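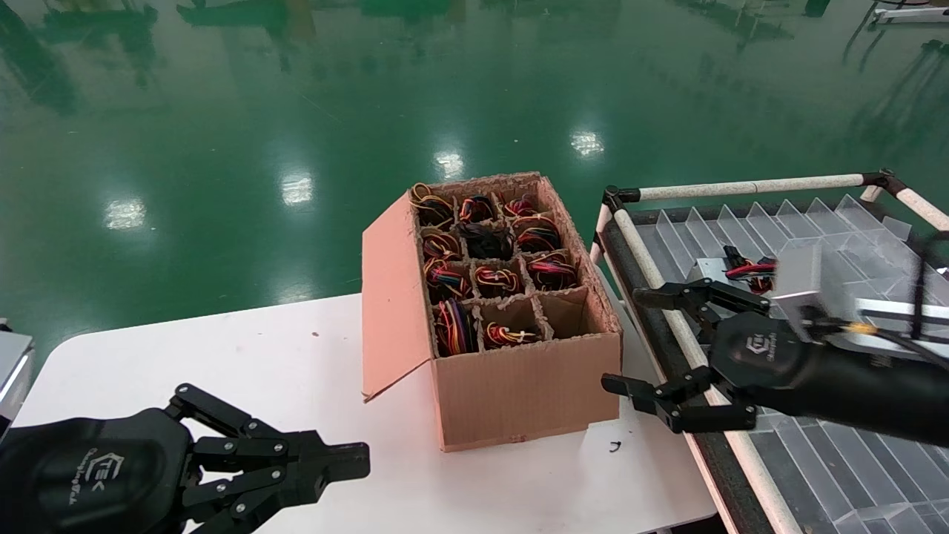

Hello all, and thanks to everyone who wrote back on the grasp planner thread while I was away from my desk. I have been promising a longer answer on the target selection question for a while now, so get a coffee, because I've never been good at short ones. My trouble, as some of you know, is that our picker keeps choosing its next target from the whole box at once, and it changes its mind halfway through the reach. With the wire coils it is at its worst. Eleven of the twelve cells are full, and the coils are all the same jumble of red, yellow, black and blue, so the segmenter happily runs one mask across two or three neighbors wherever a loop pokes up over a divider. The dark coil in the middle of the second row is the only one it separates nicely every time, and I suspect that's pure luck of the color.

Now, to the message from the Plomwood list member, which I'll quote so that people on the digest can follow along:

> We had the same flicker with our trays and fixed it by raising the
> mask score threshold until the bad ones went away. Have you tried
> that before building anything new? Also, are you replanning on
> every perception update? We found that 200 ms between target
> updates was plenty, and the arm looked a lot calmer for it.
>
> Second question. Does Pfister still want the container model as a
> mesh? We gave up on meshes for cardboard. No two boxes fold the
> same way.

These are both good questions and I'm grateful for them. I did try the threshold, and it does calm things down, but with wire it also throws away the low coils, the ones sitting well down in their cells where the cardboard shades them. You end up with a planner that is very sure of itself and leaves things behind. I went back to the old value after an afternoon of that.

The replanning rate was a fair hit, I'm a little embarrassed to say. We were letting the target move on every update. I put in your 200 ms and the arm did look better, although it still swapped targets now and then, only more slowly – which was nearly harder to watch! So what I've done in the Isier branch is separate the two decisions. The cell is chosen once, and it stays locked until the gripper either reports a hold or backs out to the approach pose. The grasp point inside the cell can go on updating as much as it likes. That way the fingers can still follow a loop that has shifted, but the arm isn't allowed to go visiting next door.

To pick the cell we fit a plain grid to the dividers, three by four in our case, and then ask each cell a very dull question: is there anything in you above floor height? An empty cell is really useful here, by the way. It gives a clean look at the cardboard floor, and we take the floor height from it and use it for all the others. With a completely full box there's no such cell and we fall back on a typed-in depth, which I don't love. If anybody has a nicer way to start from a full box I would be very glad to hear it.

As for the mesh, Pfister will still take one, but you don't have to give it one anymore. I send it four walls and a set of thin boxes for the dividers, and I pad the rim by 14 mm, because our cartons are torn along the top and the edge wanders up and down. A flap that folds outward needs its own collision box too. I forgot that the first time, and the left arm planned its way cheerfully straight through the flap.

Numbers, for those who like them: over 115 logged picks with the lock switched on I had no mid-reach target swaps, and 32 of the picks needed a second try at the grasp point. Most of those second tries were tangles, where a loop from one coil was hooked over its neighbor's. That's a different problem and I'd like to keep it in its own thread if nobody minds.

The patch is in the Burkutik tree under the picking tools, and the lock is off by default so it won't surprise anyone who pulls. Please be kind about the parameter names, I changed them twice and I'm still not happy. If you have dual arm setups, I would especially like to know whether the lock should be shared between the two arms or kept one per arm. Mine is shared at the moment, and the idle arm does a fair bit of waiting.

I'll be at the bench all Wednesday and reading mail in between runs, so send logs if you have them.

Warm regards to you all,
your picking tools maintainer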